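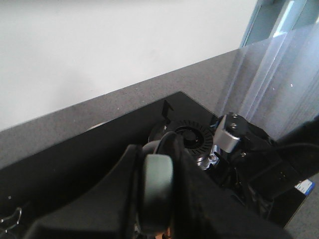

## 4. Contact detection from the wrist camera

The arm controller runs at a fixed rate and accepts velocity commands only. It reports joint torque, but the torque signal is too noisy at low speed to tell a light touch from friction in the joints. We therefore estimate contact from two sources, the wrist camera and the gripper motor current, and combine them in a small filter that runs beside the planner.

### 4.1 Masking the gripper

A large part of every wrist image is taken up by the gripper itself. Its outline changes with the opening width, so a single fixed mask does not work. We recorded 41 masks between fully closed and fully open and interpolate between them using the encoder reading. Pixels inside the mask are dropped before feature matching. The fingertip pad is handled separately: it is kept in the image, and its position is tracked to correct for flex in the finger linkage.

Figure 3 shows a view from the wrist camera near a glossy black appliance top on a speckled countertop. The gray-green pad partly overlaps a round vented grille, and a clear plastic panel stands to the right. Views of this kind are hard for the depth network. Reflections on glossy surfaces can be read as geometry behind the surface, and clear plastic may return the depth of whatever lies beyond it.

**Figure 3.** Wrist camera view with the gripper over a glossy black surface. The pad, the round grille and the clear panel are all within view.

### 4.2 Handling glossy and clear surfaces

We do not try to repair the depth map. Each depth pixel gets a confidence value from the disagreement between two network passes, one on the original image and one on a mirrored copy. Pixels below the threshold are marked unknown, and the planner treats unknown space as occupied when the arm is moving faster than the approach speed. Below that speed it may enter unknown space, but only along the approach axis and only while the contact filter is running.

An earlier version, used in the Haugen planner, treated unknown space as free at all speeds. It found shorter paths and stopped on contact more often than we wanted. Tormod Nyberg's change to the cost function, now merged in Karent, made the rule depend on speed.

### 4.3 Results

We logged 1922 approach motions at the Ukgate site. Contact was reported after a delay of about 30 ms in the median case. There were 34 false reports, most of them during wrist rotation, when the cable load changes the motor current. Adding wrist velocity as an input to the filter removed part of this effect on replayed logs, but we have not yet tested it on the arm. The thresholds were set by hand and were kept the same for all motions.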